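The long way round to a bowl of noodles

My mother-in-law keeps her instant noodles in the piano stool. I found this out the first winter I was married, when I went looking for sheet music and came up with an armful of mi goreng, and I remember thinking that I had joined a sensible family. The piano hadn't been tuned in years. The noodles were rotated fortnightly.

I've been thinking about that stool a good deal lately, because I have spent the better part of a cold August driving around talking to people about the cheapest dinner in the cupboard, and every one of them has wanted to tell me where they keep it. Filing cabinets. The glovebox. A retired shearers' cook I met outside Subramaniam, the grocer's on the highway, told me he'd carried six packets in his swag from one end of the state to the other and only ever ate them on the last night, as a sort of medal.

Subramaniam is a good place to start if you want to understand how seriously people take this. It's a long, low shop with a fly curtain at the front and a freezer that hums in two different notes, and the whole of the back wall is noodles. Ningsih Sinaga has run it for longer than she cares to say. She came out from Medan as a young woman, to a share house with one saucepan, and she still cooks most of her lunches in something not much bigger.

"People come in a bit embarrassed," she told me, moving a carton with her foot so I could sit down on another one. "They say, oh, it's only for the kids. Then I see them at the counter reading the back of the packet like it's a novel."

She made me a bowl while we talked, on a gas ring behind the till, and I'm going to give you her method in full, knowing that half of you will write in. The noodles go into plenty of water and come out a minute before you'd like them to. That water gets tipped away. The seasoning goes into the empty bowl with a spoonful of hot water from the kettle, some lime, and the fried shallots she sells in jars by the door, and then the noodles go in on top and you turn them over and over with a fork until your wrist complains. An egg, if there's an egg. She is firm that the egg be fried in too much oil so the edges go lacy and brown, and having eaten it her way I can't really see going back.

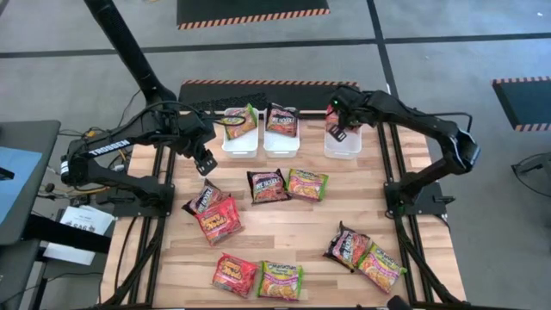
I asked whether she ever got sick of them and she looked at me with real pity.

The other person everybody told me to see was Teguh Saragih, who teaches high school chemistry in Sindow and has, in his spare room, what I suspect is the finest collection of empty noodle packets in the southern hemisphere. There are 3000 of them, flattened and slipped into the sort of plastic sleeves you'd use for footy cards, and he can tell you where he ate nearly every one. His wife has asked for the room back. He has offered her the garage.

What Teguh loves is the printing. He'll hold a sleeve up to the window to show you how a brand changed its red one year and changed it back the next, or how the photograph on the front grew a prawn that was certainly never in the packet. "Serving suggestion," he said, with such tenderness that I wrote it down twice. His favourites are the regional ones, bought on trips home to see his aunties, in flavours that never made it onto a boat. He has a cousin who posts him new releases folded inside birthday cards, and consequently he gets a great many birthday cards.

We ate at his kitchen bench, naturally. Teguh is a soup man. He grew up with the broth, with chopped choy sum and a bird's eye chilli dropped in whole, and he regards the draining of noodles as something that happens in other people's houses. When I told him about Ningsih's lime he went quiet for a bit and then asked how much.

I do want to say something about money here, as it's the part we tend to skip past when we're being fond. Plenty of people eat this way because the rent went up. A young bloke stacking the trolleys at the Stultelus centre told me he'd lived on noodles and frozen peas for most of his apprenticeship and didn't find them charming in the least, thanks, and these days he can't stand the smell. Fair enough, too. I had my own term of it, in a flat above a dry cleaner's, and I'd be fibbing if I said I tasted much.

But I also remember a flatmate coming in from a late shift, soaked through, and putting the pan on for both of us without asking. She put in a handful of spinach and the end of a roast chook. I couldn't tell you what we talked about. I could draw you the bowl.

Ningsih is putting on a tasting night in October, out the back of the shop, with trestles and a borrowed urn. There'll be 70 seats and I'm told most are spoken for. Teguh will be there with two of his albums, under strict instructions to keep them away from the soup. My mother-in-law is coming as well, and has asked if she should bring her own.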